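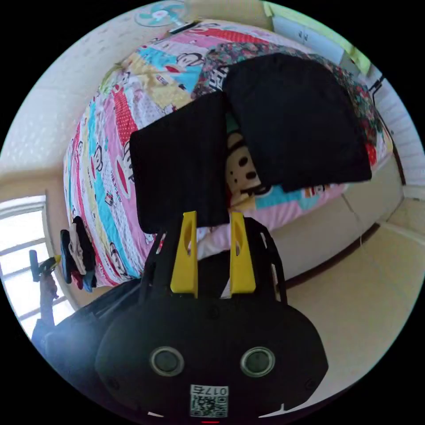

Why bother comparing fingers at all, one reader wrote under my May update, when the arm is the expensive part and the arm is what drops things? Fair question, and I've been chewing on it for a while, so let me answer it with some news: the first round of our hand-held gripper comparison at Pindoteck is done, and the fingers made a bigger difference than I would have bet on!

Quick recap if you're new. We've been trying two finger sets on the same hand-held body, the yellow ones from Arruda and the stiffer set that Zivonus sends out with its own kit. The job is clothes on a bed. Pick up, drag flat, fold over, put down, do it again. We ended the round with 914 recorded picks, which is a lot of laundry for people who mostly signed up to write code (my own laundry at home has suffered, thank you for asking).

The Arruda fingers came out ahead on anything thick or doubled over. They bend into the fold a little and hold on, and you feel it in your wrist right away, less squeezing and less fiddling. On thin T-shirts the two sets were so close I wouldn't want to argue it either way. Where Zivonus won was edges. If you want to slide under a hem that's lying flat on a sheet, the stiff tip gets in there on the first try far more often, and I got pretty grumpy with the yellow ones on that part.

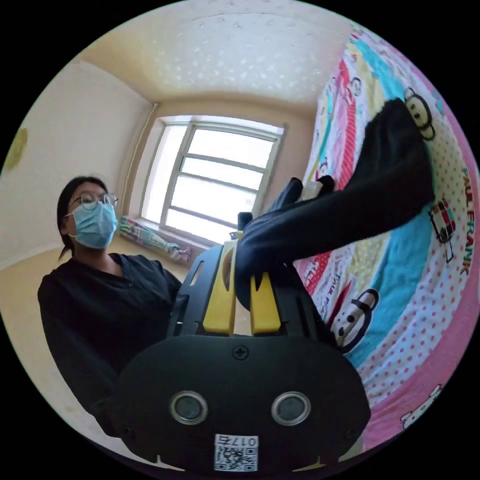

Long garments were the part I was most curious about, and they're where I changed my mind. I went in thinking you need a strong grip for them, and so I kept closing the thing as hard as it would go. The better runs were the gentle ones. Grab near the waistband or the cuff, keep the fingers low to the bed, and let the cloth slide along the sheet. If you lift early, the weight of the far end swings around and twists it out of your grip, and then you're starting over with a worse pile than you had before.

We had 28 picks thrown out, nearly all from one afternoon when the Zivonus tips had worked loose and we kept going anyway. My fault, I wanted to get home. We now check the screws before every session, and I've been told to stop saying "it's fine" while holding a screwdriver.

Swapping finger sets takes me 2 minutes now. The first time took so long that my coffee went cold, mostly from lining up the slots. Arruda says a new mount is on its way and I'd love to see it, though I'm not holding my breath.

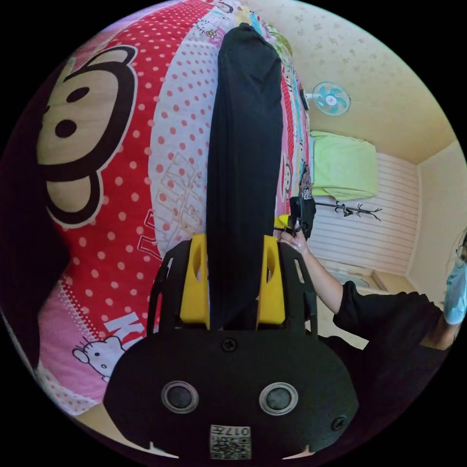
Next up is the controller side. Bomine has lent us one of its arm controllers for the second round, and the plan is to run both finger sets through it on the same clothes, with 200 picks for each set. I really want to know if the gentle approach carries over, or if it only works with a human wrist doing all the little corrections on the other end. My guess is that closing speed will matter more than force. A coworker guesses the opposite and there is a lunch riding on it.

So, back to the reader's question. Yes, the arm drops things. But a finger that hangs on through a bit of bad motion gives the arm some room to be clumsy, and fingers are cheap enough to keep a spare set in a drawer. The numbers from this round go up on the Pindoteck page once I've cleaned up the spreadsheet, and if you've tried either set on towels or anything fuzzy, please leave a comment, we haven't touched those yet.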